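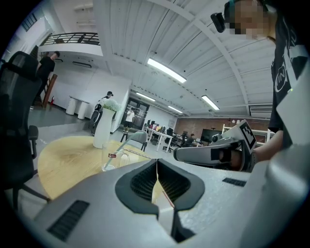 Week 4: Why We Forget What We Read

Okay, so last week I promised you the forgetting curve, and I'm keeping my word (mostly). Read chapter 7 of the Nudell before you start on these notes, or the bit on retrieval will feel like it came out of nowhere.

My favorite way into this is your own reading habits. You go over a page, it feels easy, you feel smart, and you move on. That easy feeling is called fluency and it fools me every single time! Close the book and try to say the main point out loud. Hard, right? The struggle is where the learning happens.

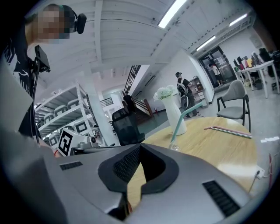

And you don't need to struggle for long. A few minutes of self-testing after each section is plenty, then do it again the next day, and once more the week after. I did this with Thai verbs and my old tutor, Anong Petchrat, caught me cheating off my own flash cards twice.

For next time: pick one page from the Makris reader, read it once, wait 40 minutes, and write down whatever you still have. Messy is fine. Bring the paper with you, and please don't peek at the page first.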